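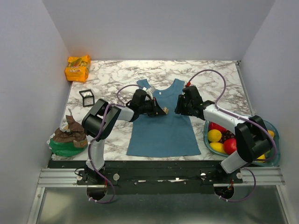 Blue tank top getting longer every time I wash it
Posted in Laundry & Clothing Care

I bought a Brolico tank top in June and it fit fine when I got it. After a few washes the hem is lower than it was and the neckline sits lower too. The shoulder straps seem to be what's stretching. I wash it with everything else at the normal setting and hang it up by the straps to dry, on a plastic hanger over the tub. The tag says 90% rayon and the rest is spandex. Is there a way to get it back to the right length or is it done for? I have 2 more of the same one in other colors that I haven't worn yet, so I'd like to know before I wash those.
- Vuvano

Matoušek
It's the hanger. Rayon gets weak and heavy when it's wet, and with thin straps all the weight of the water pulls on a very small piece of fabric. Dry it flat from now on.

What I do with mine: wash on cold, gentle, in a mesh bag. When it comes out, roll it up in a towel and press the water out. Don't wring it. Then lay it on a rack or a dry towel, pull the sides straight, push the straps back toward the neckline so they aren't stretched, and leave it until the next morning. Turn it over once if your bathroom is damp.

For the one that already stretched, you can try 10 minutes in the dryer on low while it's damp. Check it and go again if needed. Mine came back partway. Rayon can shrink a lot on high heat, so stay off that setting.

Sonden
just buy cotton

Vlastimil Kollár
Agree with drying flat. If the dryer doesn't fix it, shorten the straps. It's an easy job by hand. Put the top on, have someone pinch the extra at the top of each shoulder and pin it, then take it off and check that both sides match. Sew across with a small backstitch, trim what's left over and tack it down on the inside. Use a ballpoint needle, a regular sharp one can leave holes in stretchy knits.

Shortening the straps lifts the neckline and the armholes together, so pin a little less than you think you need and try it on again before you cut anything. The hem will come up by the same amount. Also fold the other two in a drawer - mine grew just from hanging in the closet all summer.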